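Kitchen and counter check, Friesen Sweets, Dredside branch
November 29, 2020

Checked against the May list. Comments are mine unless signed.

## Counter

- [x] **Glass case wiped inside and out.** Fingerprints at child height only, which I take as advertising.
- [x] **Tongs, one pair per tray.** The milk sweets and the nut sweets now have separate pairs. In May they were sharing like students.
- [ ] **Allergen cards on every tray.** Missing from the pistachio squares. "Everyone knows what's in them" is not a card.
- [x] **Scale zeroed.** Put 100 grams on, read 100 grams. Moving on.

## Kitchen

- [x] **Milk fridge at or below 41°F.** Reads 39. The log has the same 39 in the same pen for 11 days straight — I'd like to see some variety, or at least a second pen.
- [ ] **Frying oil changed and logged.** Changed, says the cook. Logged, says no one.
- [x] **Syrup pans covered overnight.**
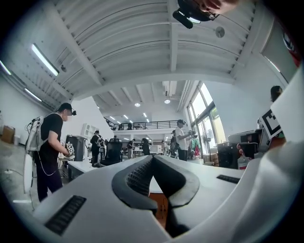
Lutfa Sarkar: The oil was changed twice that week. The log sheet was under the sugar sacks and I've taped it to the wall by the fryer. Cards for the pistachio squares are printed.

Fine. I'll leave the box open until I see tape.

- [ ] **Dry goods off the floor.** Two sacks of chickpea flour by the back door. Mernum delivers early and drops things where it likes, so somebody has to lift them.
- [x] **Samosa filling dated.** Dated, labeled and very good. Kumaresan Unnithan tells me Wimside does a better one. Wimside is next on my list, so we'll see.

## Washing up

- [x] Soap and paper towels at the hand sink
- [x] Hot water at the tap within a minute
- [ ] Drain strainer in the pot sink (ordered, allegedly)
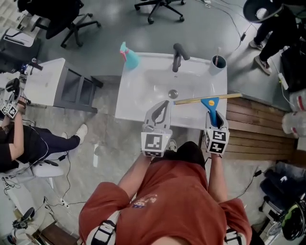

*Squeegee held over the front edge of the sink.*

## To fix before the next visit

1. Allergen cards out
2. Oil log filled in daily
3. Flour on the rack
4. Strainer fitted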